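Sobre la conservación de los papeles domésticos
marzo de 2023

Durante años sostuve que los documentos de una familia no requerían método alguno. La liquidación de la herencia de mi tía, que vivió en Ellham hasta su fallecimiento, me obligó a revisar esa opinión. Entre recibos, escrituras y correspondencia se conservaban 68 carpetas, varias de ellas sin rótulo. La búsqueda de una sola póliza ocupó 25 días.

Conviene, en primer lugar, fijar un único lugar de depósito. Un mueble bajo con puertas resulta suficiente para la mayoría de los hogares, siempre que no se destine a otros usos. 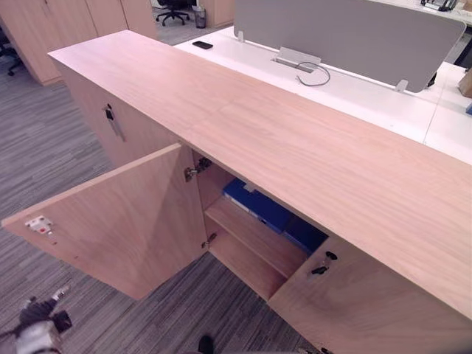 Criterios de clasificación

Mi colega Marek Zelenák, archivero de formación, recomienda ordenar por asunto y, dentro de cada asunto, por año. He adoptado su propuesta con una salvedad: la correspondencia personal se mantiene aparte y conserva el orden en que fue recibida.

Los contratos vigentes se reúnen en un solo archivador, con un índice en la primera hoja. Al vencer un contrato, se anota la fecha de baja y el expediente pasa a la sección histórica. 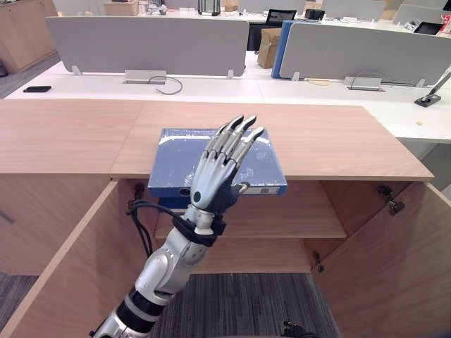 Queda pendiente la cuestión del expurgo. No procede destruir escrituras, testamentos ni certificados académicos. Los recibos de suministros admiten un plazo más breve, que cada titular deberá contrastar con la normativa aplicable. En mi caso, las cartas remitidas desde Nutach se conservarán íntegras, aunque todavía no he concluido su inventario.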